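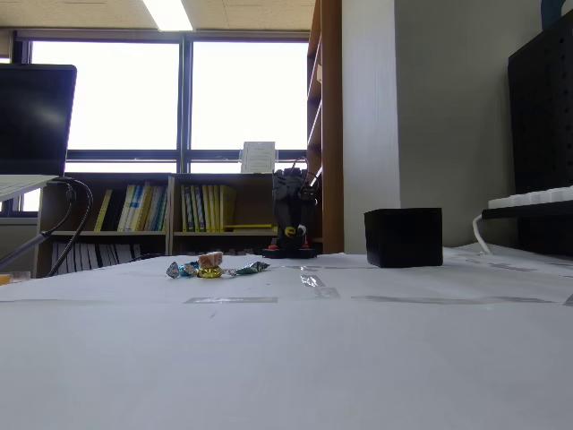 Wrapped sweets, taped sheet and black box on the test table, from table height.

Traltorance teleoperation kit: a review
Tue 25 June

The Traltorance kit is sold to small labs that want to record demonstrations without building their own rig. It comprises a desktop arm with a two-finger gripper, a hand controller and the recording software. We bought ours to replace a Vidal joystick set, and have used it for one task only: moving wrapped sweets into a box.

Setting up

Assembly took an afternoon. The printed guide covers the arm well and the wiring badly, and the servo numbering in it does not match the labels on the cables. The version on the Traltorance website is correct. Calibration is a matter of holding the controller in three set poses and pressing the pedal after each.

The kit comes with no work surface. White paper held with clear tape is cheap and gives a plain background, but it creases, and a crease is enough to stop a fingertip that comes in too low. Lay it as flat as you can and change it when it marks.

Control

The controller follows the wrist closely and the arm follows the controller with a short lag, noticeable at first and easy to allow for later. Sideways movement is good. Height is the weak point. The last part of the descent has to be judged by eye from the operator's seat, and new operators either stop short or press into the table. A slow mode exists and should be the default.

Wrapped sweets are a fair test of the gripper. Foil slides, twisted ends bend away, and small round pieces roll when touched off centre. Bars in crimped wrappers are best taken across the narrow side. When pieces lie close together, open the fingers only as wide as the target needs, or the neighbour comes too. 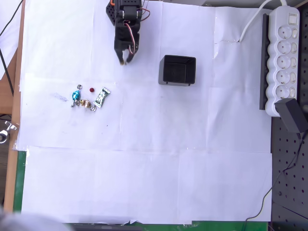
Recording and playback

Each demonstration is saved as one file with joint positions and video on a common clock. We kept 200 and rejected 22, mostly for dropped sweets. Rejecting a take needs two clicks and a confirmation, which is slow when it has to be done mid-session. The export opened in Liruletti without conversion.

Faults

The pedal cable is too short. The software forgets the chosen save folder after a restart. One servo ran hot in long sessions and was replaced under warranty by the Lurnotcombe service desk.

Verdict

Recommended for tabletop picking of light objects, with reservations about height control. Users who need fine vertical work should ask for a trial first. A revised controller is due in October, and we would wait for it if the purchase is not urgent.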